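Back at the kettle, and back to the blog

I promised in June that I would write up what we have been doing with the two-gripper recordings, and then I went quiet, which those of you who have been reading for a while will recognise as my usual way of keeping a promise. The short version is that the weighting works, a bit better than I expected, and for a reason I had backwards for most of the spring. The long version needs a cup of tea.

For anyone who has wandered in from the bread posts (hello, the starter is fine), my working days go on teaching robot arms to pack things. We don't drive the arms about to do it. A person holds a gripper in each hand, with a camera on it, and simply does the job at home: puts the shopping away, folds a jumper, packs a box. The recordings become the lessons. It is much quicker than steering a real arm, and people are wonderfully good at it after a very short while. Our own set of these recordings is called Plelard, a name I had no part in choosing, and the packing portion of it comes to 291 recordings.

The trouble with people being good at things is that they do them quickly and differently. Ask someone to put a packet into a box and they will pinch it at the corner, or squash it in the middle, or let the left hand steady the box while the right does the work, and then on the next go they swap everything over. A policy trained on all of it tends to learn the average of several sensible ideas, and the average of several sensible ideas is often a hand hovering over nothing in particular. We had a lot of hovering last winter.

My first thought was that the soft packets were to blame. Powder moves about inside the bag, the shape changes as you close on it, and I was convinced the model couldn't see that well enough to cope. I spent weeks on this. I made little plots of it. Ilse Michiels, who sits across from me and is far more patient with raw footage than I am, kept suggesting that I watch the other hand instead, and I kept saying yes, good idea, and going back to my plots.

She was right, of course. When we lined up the recordings by what the second gripper was doing in the moments before a grasp, the muddle sorted itself out beautifully. If the idle hand was already near the box, the person was nearly always going to place straight away. If it was hanging back, they were likely to shift their grip first. The information had been sitting there the whole time, and our old training recipe threw most of it away by treating each hand as its own separate lesson.

So the method, which we have been calling Laizer in the office, is very simple. Each moment of a recording gets a weight according to how well the two hands agree about what is coming next. Moments where they agree count for more, and moments where one is dithering count for less, though never for nothing (I tried nothing, and the arm became terribly brave and knocked things over). Then you train as you would have done before. It adds hardly any code, and I was almost embarrassed to show it at the group meeting. 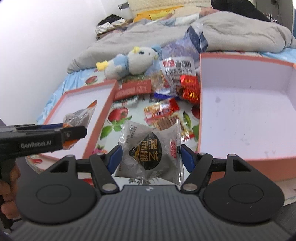

Issue 18

I am especially fond of the recordings made on beds. A table is a kind surface, flat and firm, and a bed is neither. This one has a pale blue sheet with apples on it, a pink and white gift box in two halves, and a packet of black sesame paste powder between the blue fingertips of the near gripper, with the orange-tipped one over on the left beside it. There are other snacks scattered between the box halves, all sorts of wrappers, shiny and clear, and a white plush toy further back. Now imagine being a policy and having to decide which of those things matters! It's the left hand that helps.

As for the result, we held back 34 recordings for testing and ran the old recipe and the new one on the same arms, with the same packets. The new one hesitated less before placing and dropped fewer of the powder packets, and the improvement was largest on soft surfaces, where I had expected it to be smallest. It made next to no difference for stiff cartons. I would like to understand that properly before I say anything grander, and the full table will go in the write-up once Ilse has finished finding my mistakes in it.

Two things still bother me. The first is that people who live with a lot of clutter seem to use their hands differently from people who don't, and I can't yet tell whether the weights are picking up skill or just tidiness. The second is that we only looked at pairs. Someone from Cilmont wrote to ask what happens when a recording has only one gripper in it, and the answer is that the weights go flat and you are back where you started, so it does no harm but no good either.

Next on the list is trying it on folding, where both hands are busy all the time and "agreement" is going to need a better definition than the one I scribbled on the back of a Berkemex delivery note. If you have done anything like this with cloth, do write to me. I answer everything eventually, usually late in the evening, and usually at far too great a length.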